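26/03/2019

Bench day. Kamil Brabec brought the control box up from the store before nine and we put it straight on the white table. The Boraden people want a written procedure for it by the end of the month, and so far there are only my notes from September, half of which refer to a panel layout that was later dropped. I started the document again from a blank page.

Settled the naming of parts first, as the old notes used three words for the same thing. From now on: left module (sliders and buttons), center module (display and switches), right module. The handle counts as part of the left module. Kamil wanted to number them. I prefer names — numbers get swapped when somebody reads the sheet from the other side of the table.

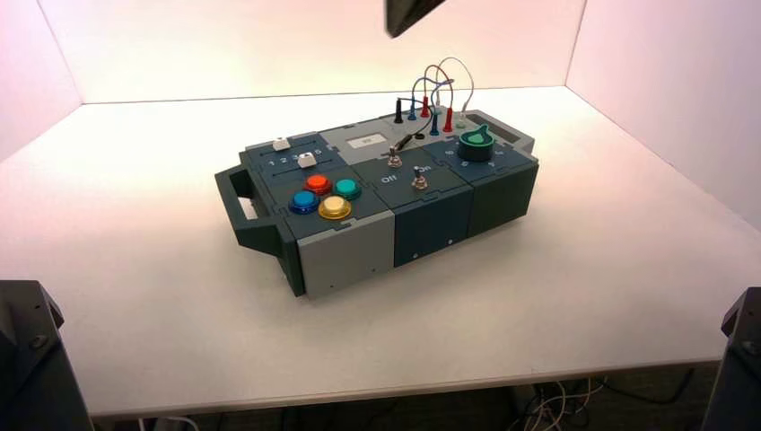 Control box on the table, handle to the left. Sliders and the four buttons on the left module.

Wrote the slider section before lunch. The scale runs 1 to 5 and I am calling the tracks front and rear. Each step in the procedure now gives the track first, then the number. The Machala draft had it the other way around and I misread it twice last week. The buttons are referred to by color only: red, green, blue, yellow. Grirkard asked for position codes as well. I left those out and wrote a note saying so.

Lunch at the desk. Telephone call with Kidport about the invoice, 1856 in total, of which they dispute 81 for carriage. Told them to put it in writing.

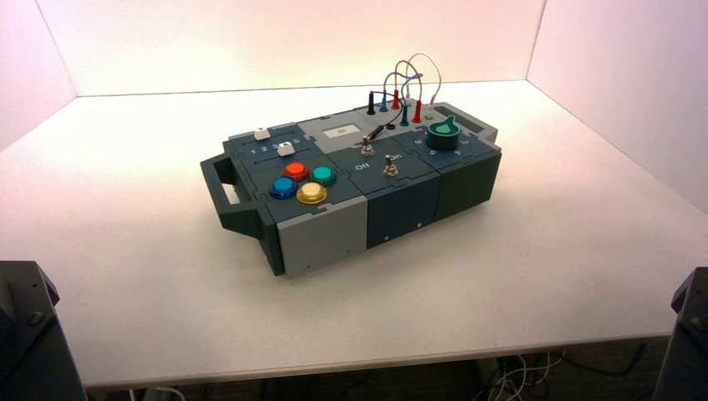

The toggle switch section took most of the afternoon. My September notes say only "set switch," with no indication of which one, and there are two on the center module. The one further forward has Off and On printed beside it, so that is how it goes into the text: "the switch marked Off/On." The other gets "the switch by the display" until Kamil finds a better term. He thinks the patch jacks along the far edge should have a page to themselves. Agreed, but not today.

The text stands at more than 700 words and covers the left module completely. Remaining: patch jacks, right module, and the storage page. Kamil is to read the slider section tomorrow and mark anything he would do in a different order. I need to ask Boraden whether they want it printed on both sides.

Left at ten past six. Rain, no umbrella.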